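# Brushed finish

A brushed finish is what you get when a metal surface is rubbed with something scratchy, in one direction only, until it's covered in very fine parallel lines. That's really all it is. You'll also see it called a satin finish, a grained finish or a directional finish, and depending on who's selling it to you it might be called a dull polish, which always makes me laugh a little (is it polished or is it dull?). I've been keeping this article on the wiki for a good while and I keep adding to it whenever I learn something new, so please forgive the lumpy bits.

The lines are scratches. People sometimes get a bit put out when I say so, as if I've insulted their refrigerator, but a scratch is a scratch. What makes these look good is that there are so many of them, all running the same way and all much the same depth.

## What it looks like, and why

A mirror-polished metal bounces light back in one tidy direction, so you see reflections of the room. A brushed one spreads the light out sideways, across the lines. Stand a lamp in front of a brushed panel and the reflection gets pulled into a long streak at right angles to the grain. Turn the panel a quarter turn and the streak turns too! The technical word for a surface that behaves differently depending on which way it's facing is *anisotropic*, and people who make computer graphics have spent a lot of effort on getting it right. Cheap rendered metal nearly always gives itself away at the highlight.

It also means two panels cut from the same sheet can look like different colors if one of them is fitted with the grain going the other way. I've seen this on a row of cupboard fronts and once you've noticed it you can't stop looking. Fabricators usually mark the grain direction on the protective film with arrows, and the film should stay on until the very end of the job, arrows and all.

## How it's made

### Belts

Most flat sheet is brushed on a wide abrasive belt. The sheet goes in one end flat and comes out the other end with its grain. The length of each scratch depends on the speed of the belt, the speed of the sheet and how hard the one is pressed against the other. Belts wear as they go, so a fresh belt cuts a deeper, brighter line than a tired one, and a good shop keeps an eye on which sheets came off which belt so that the ones going to the same customer match.

The old Dronel works, where I got shown around one June, could run 900 sheets between changes of its finishing belt, and the last few dozen were kept apart for jobs where they'd be painted or tucked behind something. I thought that was clever. It was also extremely loud in there and I missed half of what I was told, so treat my notes on Dronel with some care.

### Wheels and pads

Curved things can't go through a flat belt, or not easily. For those you use a wheel made of nonwoven nylon with grit stuck through it, or you do it by hand with a pad. If you've ever scrubbed a pan with one of those green scouring pads you've used pretty much the same stuff. By hand the trick is to take long strokes from one edge to the other and lift off at the end. If you stop halfway there's a little hook in the grain where your hand turned around, and it will catch the light forever.

### Grit

Abrasives are sold by number, and a higher number means finer grit. Something like 40 is coarse enough to take off weld lumps and leave a surface you could nearly strike a match on, so it's only for rough work. You then step up through finer and finer grits until the marks from the last one are gone. Skipping a step is tempting (I've done it, more than once) and leaves a few deep stray lines that show up the moment everything around them is smooth.

## The names and numbers

Stainless steel has its own set of finish names, and they aren't in an order that helps a beginner much. The ones you'll run into most:

| Name | What it means in everyday words |
|---|---|
| 2B | Smooth, slightly cloudy, straight from the mill with no brushing |
| No. 4 | The ordinary brushed look, found in kitchens everywhere |
| Hairline | Long, unbroken lines running the length of the sheet |
| No. 8 | Mirror |

The one to know is No. 4. If somebody says "brushed stainless" and leaves it there, that's very probably what they have in mind. Hairline is its fancier cousin and gets used a lot in elevators, where the lines usually run up and down the walls and make the car feel a bit taller. The catch is that there's a fair bit of room inside each name. Two suppliers can both sell you a No. 4 and the sheets won't match, so if you're replacing one panel out of a set, take the old one along with you.

## Which metals

**Stainless steel** is the big one. It's hard, so the lines last, and it doesn't need a coating in most indoor uses.

**Aluminum** brushes beautifully and very quickly, being soft. That same softness means it picks up new scratches you didn't ask for, so it's normally anodized afterward. Anodizing thickens the hard oxide layer on the surface and can take a dye as well, which is how you get brushed aluminum in blue or bronze or black.

**Brass and copper** look lovely brushed and stay lovely for a short while. After that they darken. Lacquer slows it down, and when the lacquer starts to fail it fails in patches, so a lot of people leave it off and let the metal age on its own terms. I'm in that camp.

**Nickel** is mostly a plating. "Brushed nickel" on a faucet is usually a thin layer over brass or zinc, and that layer can be worn through by an eager cleaner with a rough pad. Please don't.

There's also *printed* brushed metal, where a plastic film or a laminate has the lines as a picture. You can tell it by moving your head. The streak of light doesn't stretch the way it ought to.

## A bit of history

I wish I could give you a neat starting date. Metalworkers have finished surfaces with sand, stone and bristle for as long as there have been metalworkers, and watch and clock makers were putting fine straight grain on steel parts very early on. What changed in the twentieth century was stainless sheet becoming cheap enough for diners, dairies and hospital kitchens. A mirror finish shows every finger, the plain mill finish looked a bit unfinished to buyers, and the brushed look sat nicely between them.

Homes came later. The Elar range of cookers is my own pet case: the early ones were all white enamel, then there was one odd year of enamel with a brushed trim, and after that the whole front went to metal and the white ones vanished from the catalog. Uluvo went the same way with its kettles, though it held on to a cream one that I still think is the nicest thing it ever made. Hattori, which sells knives and cooking tools, brushes the flat of the handle and leaves the edges bright, and I'd happily write a whole separate article on that if anyone would read it!

## Cleaning and care

Go with the grain. I know everybody says it, and everybody is right. Wiping across the lines drags dirt into them and leaves a smear that you only see from the other side of the room.

- Warm water, a drop of dish soap and a soft cloth will do for nearly everything.
- Dry it afterward, same direction, especially if your water is hard.
- A tiny bit of mineral oil on a cloth evens out fingerprints. Use less than you think.
- Keep steel wool away from stainless. Little bits of ordinary steel get left behind and rust, and then it looks as though the stainless is rusting.
- No bleach. The chloride in it can pit the surface.

Grooves, folds and seams are where grease collects, and a cloth wrapped over a wooden spoon handle gets into most of them.

## Repairing scratches

A scratch running with the grain can often be blended out. Find a nonwoven pad a little finer than you think you need, try it somewhere hidden, and work in long straight strokes well past both ends of the damage. You're putting new scratches over the old one till it stops standing out. A scratch running across the grain is much harder - you have to take the surface down to the bottom of it, and on thin plating there may not be anything left by the time you get there.

Anodized aluminum can't be blended at all in any useful way. The pad goes through the oxide and you're left with a bright bald spot. Coated "fingerprint-proof" stainless has the same problem, and plenty of people find out their fridge was coated only after they've had a go at it. Check the manual first.

## Spelling and usage

"Brushed" and "satin" are used as if they were the same, and in shops they mostly are. Some platers keep satin for a soft even surface with no visible direction, made by blasting with fine beads, and they'll correct you if you mix the two up. I've kept both words on this page and set up a redirect from *satin finish*, which may need splitting off one day.

*Last edited 22 July 2022.*
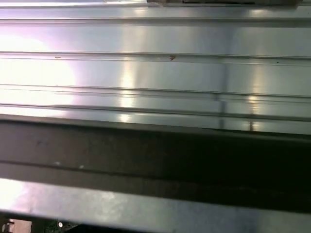 One reader's comment on the article: I'd split off the satin page sooner than later. In our plating shop a satin order means bead blasted and a brushed order means belt or wheel, and we've had parts sent back over the mix-up. Could you also add something on weld seams? Matching the grain back over a weld is the bit that takes all the time, and the section on repairs stops just short of it.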